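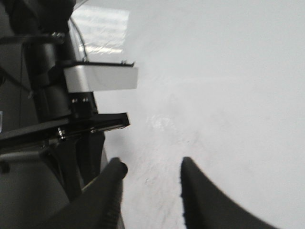 The Board at Trikellow

For as long as I worked at the Groltbridge depot, the morning loads went up on the whiteboard by hand, and by hand meant mine. Then in March the arm came from Korkholm, and I was told, very kindly, that I would be teaching it to pick up a pen.

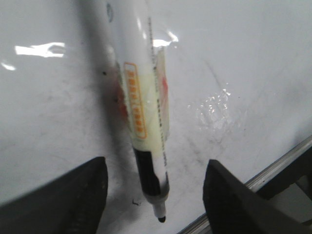
I had written 1760 loads on that board the year before, and I'd never once thought about how I held the marker. You just hold it, don't you? But the arm had to be shown, so I showed it, over and over, and somewhere in there I started talking to it the way my mother talked to bread dough.

The drivers still came by at six with their coffee. They used to lean on the wall and tell me about their knees and their daughters while I wrote. Now they looked at the arm, and then -- a bit shyly -- at me.

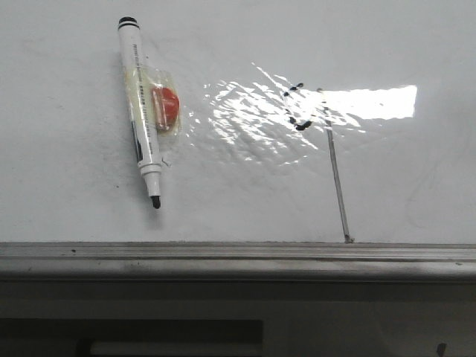 What happened to my old job?

It got smaller, and I was moved to the desk by the door, with 2 phones and a window. 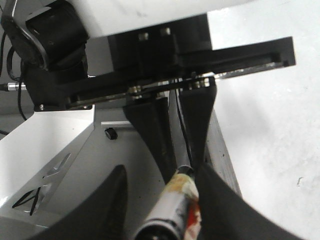 E. Hollmann

I didn't care for the window at first. But the drivers found me there by the second week, coffee and knees and all, and one of them asked if I'd still write his load on a slip of paper for him. So I did, and then I wrote one for the man behind him.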